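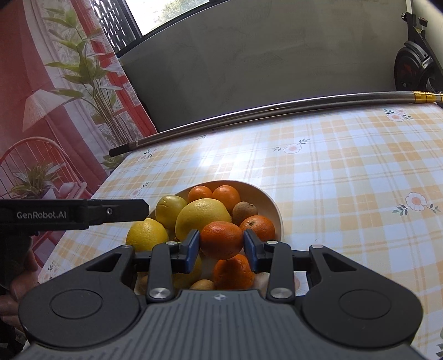
Fruit on the table, and what to do with it

Gertraud Mösli has kept a fruit bowl on her kitchen table for as long as she has had a kitchen table. She ran the greengrocer's shop in Lellia until she handed it over to Lucía Manzano, and she still goes in most mornings to help with the unpacking. I met both women in the room behind the shop on 1/22/26, when the citrus crates were stacked up to the window sill, and asked them how people should keep fruit at home in winter.

Mösli's first answer was that most people buy too much of it. "They come in, they see the oranges, they take the big net," she said. "Then they have a pile that's too deep. The ones at the bottom get squashed and you don't look at them for a week." She prefers a bowl that holds one layer, or a little more than one, and she fills it again when it gets low.

The bowl should be wide and smooth inside, in her view. She has used baskets and gave them up after finding marks on the skins of softer fruit. "A basket is fine for walnuts. For a pear I want something smooth. You can wash it, too. People forget to wash the bowl. If one orange has gone mouldy in there, you take everything out, wash it with hot water, dry it properly and then put the good ones back."

Manzano agreed about the washing but is less strict about the size. She has two children and buys by the crate. What they don't eat in the first days stays in the cellar, in the crate, with newspaper between the layers. The bowl upstairs is topped up from there. "I go down every second evening and turn them over," she said. "It takes me no time. I pick up each one and feel it. If there's a soft spot, that one comes upstairs and gets squeezed."

Feeling the fruit came up several times in the conversation. Mösli thinks customers squeeze too hard and in the wrong place. An orange should be held across its width, she said, with light pressure on both sides, and what you are judging is the weight. A heavy one has juice in it. The colour says very little. "I've sold orange ones that were dry as straw and greenish ones that were wonderful. You have to lift them."

She is also particular about the skin. Fine pores usually go with a thinner peel, and large pores with a thick one, which matters more for grapefruit and pomelo than for anything else. "With a pomelo, half of what you pay for may be peel. That doesn't mean it's bad. But you should know it." Her own way with thick-skinned fruit is to cut a cap off the top, score the peel down the sides and pull it away in pieces. The white part she takes off with her thumbs.

I asked which fruits can share a bowl. Both said that citrus is easy and will sit next to nearly anything. The trouble comes from apples and bananas, which give off a gas that makes their neighbours ripen faster. Kiwis react to it strongly. Manzano makes use of this. "If the kiwis are like stones, I put them in with the apples for a few days. When they give a little, I take them out again, or they go to mush." Mösli keeps her apples on the balcony until there is a frost warning, so at her house the matter doesn't arise.

On lemons they disagreed. Mösli leaves them out at room temperature and uses them up. Manzano puts hers in the fridge drawer, in a closed bag, and says they stay firm for weeks. "She has had lemons from me that were a month old and didn't notice," she said. Mösli replied that she had noticed and had been polite.

The shop has changed since Manzano took over. The old shelves along the back wall have gone, and the fruit is now laid out on low tables so that children can reach it. She sells single pieces as well as nets, at one price for whatever you pick out, which the older customers took some time to get used to. Prices per kilo are still chalked on the board by the till. Last winter the shop sold 1,820 kilos of oranges, a figure she had ready because she had just done the order for this year. She has ordered 50 kilos of blood oranges on top of that, to see whether people want them.

Mösli thinks they will, if somebody cuts one open on the counter. "You have to show them the inside. From the outside they don't know what it is." In her day she always had a board and a knife next to the scales, and anyone who asked got a slice. The board is still there.

As for the bowl at home, she had one more piece of advice, which concerned where to put it. She has seen a lot of fruit bowls on top of fridges and on window sills over radiators. Both places are too warm. The middle of the table is better, on a cloth, where everyone passes it and can take something. "My husband never ate an apple in his life unless it was in front of him," she said. "If I put it in front of him, he ate two."

She then had to go, as a delivery had come and Manzano was already outside with the trolley.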